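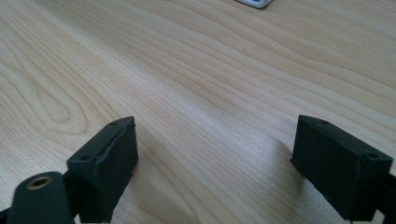 Caring for Light Wood Veneer Tabletops

Membridge Furniture Services: Guidance for Reading Rooms, Offices and Shared Workspaces

This page applies to pale veneered tables, including maple and birch finishes, supplied with a clear factory coating. It does not apply to oiled or waxed surfaces, which are covered in the separate Butia care sheet. If the finish of a table is unknown, check the label on the underside before using any product on it.

What you will need

Two clean microfiber cloths
A soft dusting brush
A small bowl of lukewarm water
Mild dish soap without bleach, citrus oil or abrasives
Felt pads for lamps, trays and other items kept on the table

Routine cleaning

1. Clear the table completely. Lift each item straight up. Dragging a tray or a metal-edged box is the most common source of fine scratches on pale finishes.

2. Brush away grit, working from the center toward the nearest edge. Pay attention to the strip along the wall side, where dust collects.

3. Add two drops of dish soap to the bowl of water. Dampen the first cloth and wring it until no water can be squeezed out.

4. Wipe in long strokes that follow the grain. On tables with a cathedral pattern, where the grain forms loops or pointed arches, follow the general direction of the board and ignore the individual curves.

5. Dry the surface at once with the second cloth, using the same strokes. Do not leave the table to air dry. Moisture that settles into a seam or edge joint can lift the veneer.

6. Wait 13 minutes before returning anything to the table.

Marks and stains

Ink and pencil: Use a white vinyl eraser with light pressure. If the mark remains, stop and report it.

Adhesive residue: Hold a warm, damp cloth over the spot for one minute, then roll the residue off with a fingertip. Blades and scrapers are not permitted.

White rings: Leave the table clear for a full day. Many rings fade without treatment. Those that remain should be referred to the service desk.

Scratches: Do not apply colored wax or marker. Standard repair sticks are too dark for this range and make a shallow scratch easier to see.

Checking the surface

Glare on a pale top can hide both dust and damage. Switch off the overhead lights, hold a flashlight low at one end of the table and look across the surface from the other. Repeat from the side. Record any raised edge, open seam or dull patch on the Hutchins inspection form, together with the table number.

Heat and sunlight

Items above 165 degrees Fahrenheit must be placed on a trivet. Pale veneer deepens in color with exposure to daylight, and an object left in one position will leave a lighter patch beneath it. Move lamps and desk organizers every 2 weeks during the first year.

Replacement felt pads may be requested through the Radadari supply catalog, under table accessories.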